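Search this site: enter keyword Go

Print this page | E-mail this page

Condensate Return Upgrade, Cirillo Building
Progress report to Manuela Gatti, Facilities Finance
Prepared by Eckhard Petersen
2023-08-28

Work on the low pressure steam system has moved from the survey stage to replacement. The survey was finished in June and covered all 60 traps on the heating mains and the air handler coils. Eight were passing live steam into the return line and have been replaced. The new units are Clorum float traps, sized from the coil loads on the original drawings.

The north return line has been re-pitched where it sagged between hangers. We added 560 feet of pipe insulation in the tunnel and on the riser to the third floor. Mihret Berhe checked the strainers upstream of each new trap and had two screens changed.

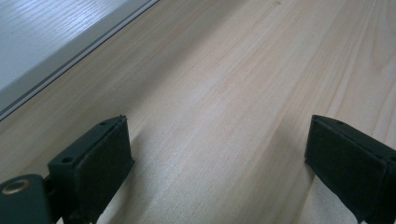 Pine surface with a pale panel at upper left.

The condensate pump is the main open item. The Cinside duplex unit was ordered with the wrong float switch and went back to the supplier. Rozália Borbély has the corrected order and expects delivery before the heating season. The old pump still runs on one motor and we are keeping it in service until then.

Spending to date is within the approved amount. The only cost not in the original budget is $1,297 for a vacuum breaker and fittings at the heat exchanger. Matilde Caldeira approved it from the contingency line.

Still to do:
- Set and wire the new pump
- Flush the south return
- Tag the new traps and enter them in the maintenance log
- Test the system at operating pressure

We ask that the balance of the second payment be held until the pump is on site. No change to the total is requested. The next report will include the pressure test readings.

Contact Trinside Facilities Services | Copyright 2023 Trinside | Back to top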